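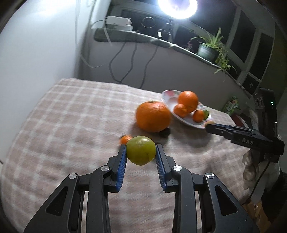 Cleaning the glass dome on a rooftop sunlight sensor: how often, and with what?

Asked 3rd August in Home Solar > Monitoring and Data

Hello everyone, and thank you in advance for reading, as I do tend to go on a bit. We have had panels on the south side of our roof for a few years now, and this March my spouse and I finally added a small irradiance sensor, the kind with a little glass dome on top, so that we could compare what the sun was giving us with what the panels were making. It is a Likex, bought used from a neighbor who was moving away, and it came without a manual. The logger it talks to is a Zosel box in the garage, and I have been very happy with that part.

For the first couple of months the two lines on the graph followed each other beautifully. Lately the sensor line has been sagging compared to the panels. On clear days around noon I used to see close to 1000 watts per square meter, and now it tops out a fair bit lower, even when there isn't a cloud anywhere. The panels are still putting out what I'd expect, or close to it.

We live on the edge of Nandcombe, with a gravel road on one side and hay fields on the other, so everything gets dusty in summer. I went up and looked, and the dome has a film on it, plus what I think is bird mess on one side. My questions are: can I just wipe it with window cleaner, how often should I be doing this, and could something so small really pull the readings down that much? I am a bit nervous about scratching it. There is also a little window on the side with beads in it that have gone pale, and I have no idea if that matters.

3 answers

Answer 1 (marked as helpful)

Welcome, and please don't apologize for the long post, it makes it so much easier to help!

Yes, a dirty dome can do what you're seeing. The sensor under it is tiny compared with a panel, so one splotch in the wrong spot covers a good share of what it sees, while the same splotch on a panel hardly shows up in the day's total. Bird mess on one side can also give you a graph that looks fine in the morning and dips in the afternoon, or the other way around, so have a look at the shape of your curve before you clean. I wish I had saved mine the first time.

I'd skip the window cleaner. Some of them leave a film of their own, and then you're back up the ladder. What I do is rinse the dome with distilled water from a squeeze bottle, let the bird stuff soften for a few minutes, and wipe it with a soft lint-free cloth. If it's still smeary, a little rubbing alcohol on a fresh cloth takes care of it. Don't scrub at dry grit, that's how scratches happen. Go up early, before the roof heats up, and have someone hold the ladder.

While you're there, look at the bubble level if yours has one. Mine had tipped a little over the winter and I'd been blaming dirt for it.

As for how often, I do mine every 3 weeks in the dry months and much less when it rains regularly. With a gravel road next door you may want to go more often. Write the date down each time, and if the readings jump right after a cleaning, you've been leaving it too long.

The beads are the drying agent, and they keep moisture from fogging the inside of the dome. Depending on the type they change color or fade when they're used up. I can't say what color yours started out, so try to find the manual for that model and order the matching refill. Close the little cover snugly afterward and check that the rubber ring is seated.

Answer 2

Just hose it off. I've had a Koubek on my barn for 8 years and never done anything else to it. Works fine.

Comment: Glad that works for you, but hard water here leaves spots on everything, so I'd be careful with that one if you're on a well.

Comment: We're on town water so maybe that's why.

Answer 3

I agree with nearly all of the first answer and would only add one thing, which is that cleaning might not bring you all the way back. These sensors drift slowly with age, and since yours was used you don't know when it was last calibrated. There's often a sticker underneath with a date and a sensitivity number. Copy that number down and compare it with what you typed into the Zosel. I once swapped two digits in mine and spent most of a summer convinced that my panels were miraculous.

Your problem came on gradually, so I do think dirt is the likelier cause, but it's a quick check and you'll be up there anyway. If the sticker is missing, the maker can sometimes look it up from the serial number.

Also, don't stand over it while you clean and then worry about the hole in your graph at ten in the morning. Ask me how I know.

Comment from the original poster: Thank you all so much! Cleaned it this morning with the distilled water and an old eyeglass cloth, and the noon reading came up nicely, though it's a bit hazy today so I'll wait for a proper clear one before I call it fixed. The bubble was off to one side too. I found the sticker but the date has faded, so I've written to Likex with the serial number. Beads are on order.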